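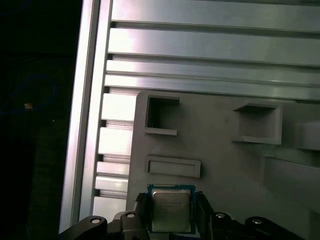 The Danum rink runs on a single sheet of ice, and the junior club that plays there has spent the off-season changing how it prepares its goaltenders. The club's goaltending coach agreed to go through the program before camp opens. He asked that the talk stay on method and off individual players.

The main change is in how shots are sorted. Until last January the club logged shots by distance alone. It now logs them by whether the puck crossed the centre line of the slot in the two seconds before release.

"Distance tells you very little at this level," he said. "A shot from the top of the circle with a clear view should be stopped. The same shot after a cross-ice pass is a different save, with different feet."

Practice time was moved to match. Each goaltender now gets 16 minutes of lateral work at the start of a session, before the skaters come out. The work is done in three blocks, with the puck played from below the goal line, from the half wall and from the point. Rebounds are left live only in the last block.

"If you leave them live from the start, the goalie begins cheating toward the second puck," the coach said. "I want the first push finished and the skate set. Then we can talk about recovery." 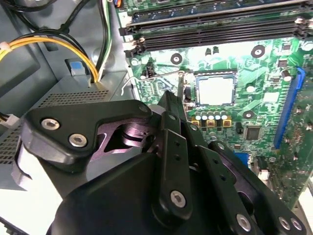

Depth was the other item. The club's two goaltenders had been playing well outside the crease on the penalty kill, a habit both brought up from minor hockey. The coach has pulled their starting position back so that the heels stay on the blue paint whenever the puck is below the dots.

"You give up some net on the straight shot," he said. "You get it back on the pass, because the push is shorter. On our kill, the pass is what was beating us."

He would not say who will start the opening game against Olico. Both will play in the exhibition series with Stolla, and the split will depend on the schedule as much as on results. Back-to-back road games will be shared.

Asked about off-ice work, he said the load in the gym was lower than in past years, with more hip mobility and less heavy squatting. Game-day skates are now optional for the starter.
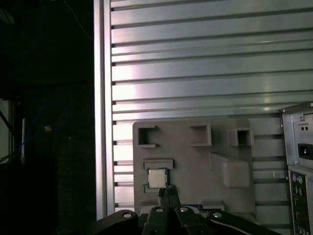
CPU in a grey fixture tray.

The club's first home game is on 2025-09-04. Video review for the goaltenders will be held the morning after each game, limited to goals against and clean chances off the rush.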